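Reviews > Data Collection Gear > Hand-Held Grippers

We use cookies to remember your region and currency. By staying on this page you agree to that. OK / Settings

Danix hand-held gripper: was it worth the money?

I've put off writing this one because I wanted to get through a whole budget cycle with the thing first. A first-week review of a hand-held gripper is mostly a review of the box it came in, and I've been burned by my own enthusiasm before (anyone who read my piece on the Orkimness cart knows what I mean, and yes, I still have the cart, and yes, the wheel still squeaks).

So! The short version: I'd buy the Danix again, I'd buy fewer of the extras, and I'd set aside a lot more money for the boring stuff.

For anybody new to these pages, I run a very small operation that records household tasks by hand for people training robots to do them. Folding, picking up, putting away, making beds. We go to ordinary homes and do ordinary chores with a gripper in our hand instead of our fingers. We don't own a robot arm and I have no plans to own one. That shapes everything I say about cost, so if you have a lab with a couple of arms bolted to a bench, adjust accordingly.

What I paid

I ordered the Danix through Kravchuk, who I've bought from before and who are slow but decent to deal with. The full order came to $2,161 with shipping. That was two grippers, a spare set of finger pads, a charger I didn't need, a carrying case, and the extended warranty. The warranty was $260 and I went back and forth on it for an entire evening. More on that in a minute.

I had also priced out the Trirgate, which is the one everybody in my corner of the world seems to compare it to. The Trirgate is nicer to look at and the trigger pull is lighter, no question. But its pads are glued on, and when one wears out you send the whole finger assembly back. For a shop with one person and a deadline that's a deal breaker. Pads wear. They pick up lint, they get shiny, they stop gripping thin cotton, and you want to swap them at the kitchen table and get on with your day.

What it's like to work with

Comfortable, mostly. My hand gets tired after 40 minutes or so of steady work, and I've started planning sessions to fit that. If you're budgeting labor, please budget the breaks! I didn't on my first quote and ended up eating the difference. Now I price by the session with rest time built in, and clients haven't blinked.

The fingers close evenly and I haven't noticed any slop in the linkage. I check the rivets whenever I clean it and so far they've stayed put. Hard items like cups and boxes are no trouble at all. Fabric is where a gripper earns its price, and fabric is most of what I get asked for, so that's where I've put in the time. Sheets are tedious because they're thin and you have to pinch them just so. Towels are more forgiving — there's enough thickness in the loops that the pads have something to hold on to, and you can come at a fold from a pretty sloppy angle.
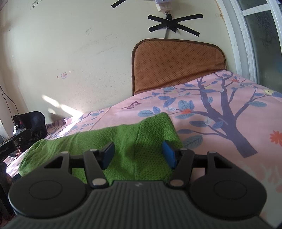 Page last changed: Oct 17, 2018

A green towel bunched up on a printed bed sheet is about as typical as my work gets. You want a ridge or a peak in the cloth to go for, with a blue pad on either side of it. I like that the pads are a bright color against the black fingers, because I can tell at a glance how far apart they are without stopping to think about it. The Trirgate's are dark gray on dark gray, and in a dim bedroom I kept losing track of them during the demo.

What I'd skip

The carrying case. It's heavy, the foam is cut for one gripper and I own two, and a padded lunch bag does the same job. The second charger, same story. I was buying for the operation I hoped to have by March, with three people out on jobs at once, and I'm still mostly working alone.

What I'd buy more of

Pads. I went through 26 of them in the time I'd planned on using half that many. They aren't expensive one at a time, but put them on their own line in your budget or they'll nibble at every other line. Storage drives too, and laundry. I'm serious about the laundry! If you bring your own towels and sheets from house to house, they have to be washed between jobs, and that's time and quarters.

About that warranty

I bought it, I've used it once, and Kravchuk swapped the unit with no argument after a trigger spring went soft. The wait was long enough that having the second gripper saved the job. So if you can only afford one or the other, get the second gripper and skip the warranty. If you can do both, do both.

Would I recommend it? For soft goods and small crews, yes. If you mostly handle rigid objects and somebody else is paying, try the Trirgate first and see how that lighter trigger feels after an hour. I'm told a new version of the Danix is coming with a slimmer grip, and I'll probably hold off on replacing my older unit until I've had one in my hand.

Contact | Copyright 2018 | Back to top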